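12/03/2020

Back on the audio guide for the memorial museum today. Quick notes before I forget everything, and for Iraklis, who gets the bench next.

So the opening ceremony recording is finally off the old tapes! Two reels, both in better shape than I feared. Reel one has the speeches from the laying of the first stone, and reel two is mostly the choir and a lot of people shuffling around looking for their seats (you can hear somebody's umbrella go over, I'm keeping it). I ran both through the Unetti deck at the slow speed and there was hardly any flutter. The hum is still there. I tried notching it out and the ambassador ended up sounding like he was talking from inside a bucket, so I put most of it back and we'll live with it.

The bigger job was matching the audio to the typed text of the address. The Karninard family gave us a carbon copy, and it's clearly an earlier draft. Whole paragraphs got dropped on the day. He skips the bit about the shipping line entirely, and then there's a long thank-you to the city that isn't on paper anywhere — I think he made it up on the spot, and it's the best part of the speech. I've typed it out as well as I can. There are 5 places where I can't make out a word, all marked with square brackets in the transcript. Iraklis, please listen to those with fresh ears and don't look at my guesses first.

Names are a pain as usual. The draft spells Ranjbar two different ways on the same page, and the program from the ceremony has a third. I went with the spelling on the family's own letter and put the others in the notes field so a search will still find them.

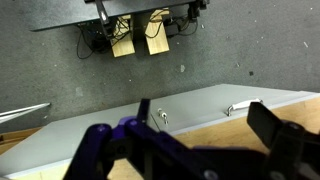
*Gray lid of the wooden box, gripper fingers open.*

Then lunch, then translations. The English version of the address reads fine until the formal greeting at the top, which goes on forever. Every bishop and deputy minister gets a mention. For the audio guide I'd like to cut it down to one line and leave the full greeting in the printed booklet. I know the consulate people care about the order of titles, so I'm not touching anything until they've had a look. I sent them the short version and the long one side by side and asked them to pick.

The limit for the wall panel is 4000 characters, both languages together, and we're over. Not by a lot, but the designer won't shrink the type again and I don't blame her, I could barely read the last proof with my glasses on. My vote is to lose the paragraph about the architect. It's nice but it's also word for word in the leaflet.

Timing: the edited speech comes in at almost 21 minutes. Too long for anybody standing in a hallway with a handset pressed to their ear! I cut a trial version with just the opening, the thank-you to the city and the closing lines, and it holds together better than I expected. There's one ugly join where the applause jumps. I tried a longer crossfade and it got worse, then a shorter one and it got a bit better, so probably shorter still. The trial cut is in the Taser folder, next to the raw transfers. Please don't rename the raw transfers. I spent half of last May finding things again after somebody tidied up.

Still to do:

- bracketed words (Iraklis)
- chase the consulate about the greeting
- fix the applause join
- ask whether the choir needs its own permission form or if the one for the ceremony covers it
- new leader tape, we're down to scraps

Reel two is still on the deck, tail out. I'll rewind it in the morning.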